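19 April 2020
By Biljana Dimitriou

Town of Farton signs over the Vik Street apartments

The town council in Farton has approved the transfer of nine apartments on Vik Street to families who have been on the municipal housing list the longest. The vote was held by phone, and the papers were signed the following morning at the town hall, with one family let in at a time.

The apartments are in the old Fultetti building, which stood half finished for years after the first contractor walked away. The town bought it back, put in new wiring and a new boiler, and had planned to hand over the keys in March. That date was dropped when public offices closed. Council member Ulises Cabral, who put the housing measure forward, said the families had waited long enough and that he did not want the building sitting locked through the spring.

"The apartments are ready and the people are ready," Cabral said. "We can skip the ceremony."

There are 155 households on the list. Places are decided by a points system that takes in family size, income, years of residence in Farton and the condition of the current home. Two of the families getting keys this month have been living in the former school dormitory, where several households share one kitchen.

Under the terms of the transfer, each family becomes the owner after ten years of living in the apartment. Until then the unit cannot be sold or rented out. The family pays a monthly upkeep charge of 200, in local currency, which covers the stairwell lighting, the elevator and trash pickup. Heating and water are billed separately by meter. Anyone who has lost work in the past two months can ask for the charge to be put off, and the request can be made by letter or by phone.
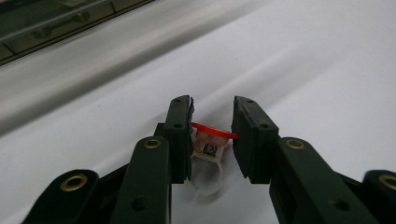
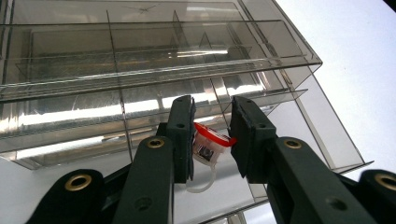
Not everyone on the council was in favor. Three members voted against, saying the town should have kept the apartments as rentals so they could be passed on when a family moves out. They also asked why the upkeep charge was set before the heating costs for the building were known. Cabral answered that the charge will be looked at again after the first winter - until then it stays where it is.

The ground floor is still unsettled. It was meant for shops, and the building firm Skiltora has asked to lease the whole floor as an office. The council has put that off until it can meet in person. Residents who want to comment on the lease can write to the town hall before then. Letters left in the box by the side door are collected every morning.

A second building, behind the bus depot, is next. The plan there is for 28 apartments, most of them with two bedrooms, but the money has only been approved for the foundation and the ground works. Families already on the list do not need to apply again. Those who have moved, had a child or changed jobs since they signed up should send the new details to the housing desk, as points are figured from what is in the file on the day of the decision.

The housing desk is taking calls in the mornings only. The town hall itself remains closed to visitors without an appointment.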